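Search this site Enter keywords Go

A visit to Nigam House

In September two of us from the Zurnovier office went to see Nigam House, the family lodging our staff have been raising money for since the spring. It stands across a parking lot from the rehabilitation hospital and takes in relatives of patients who live too far away to drive back and forth. Families pay nothing. Most stay a week or two, but a few have been there since early summer.

Beverley Parsons, the house manager, met us at the side door at 10 a.m. The front entrance was closed for work on the ramp, so we came in through the laundry room and began the tour there. The washers run from six in the morning until ten at night, and guests sign up for a slot on a sheet by the door. Beverley said laundry is what new arrivals ask about first, often before they ask about meals.

The kitchen is shared. Each room has its own shelf in the refrigerator and its own cupboard, marked with the room number. A church group cooks supper on certain evenings and leaves the leftovers with labels on them. There had been chili the night before.

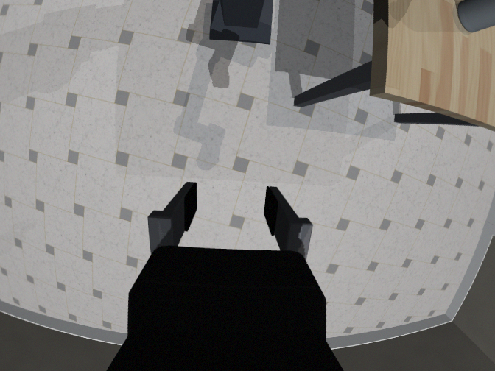
Upstairs we saw the bedrooms on the east side, which were redone last winter. Each has a double bed, a fold-out cot and a desk. The west side still has the old windows, and the rooms get cold. Replacing them is the next big job, and Zevitz, the contractor, has split the work into 3 stages so that the house never has to close. Our gift of $3,000 will go toward the first stage.

We also spent half an hour with Mamta Negi, who handles bookings with the hospital's social workers. The house took in about 300 families last year and had to put others on a waiting list — mostly in July and August, when rooms at nearby motels are also hard to get. She would like a small fund for motel nights so she has something to offer when the house is full. We said we would take that back to the office.

Lunch was sandwiches in the dining room with a couple of the guests. One man had driven up from Godon to be near his daughter and was glad to talk about something other than hospitals, so we talked about fishing.

The payroll giving form is still open to all Zurnovier staff. Beverley also asked for twin sheets, coffee and phone chargers, new and in their packaging. There is a box for these beside the mail room, and we will drive it over when it is full.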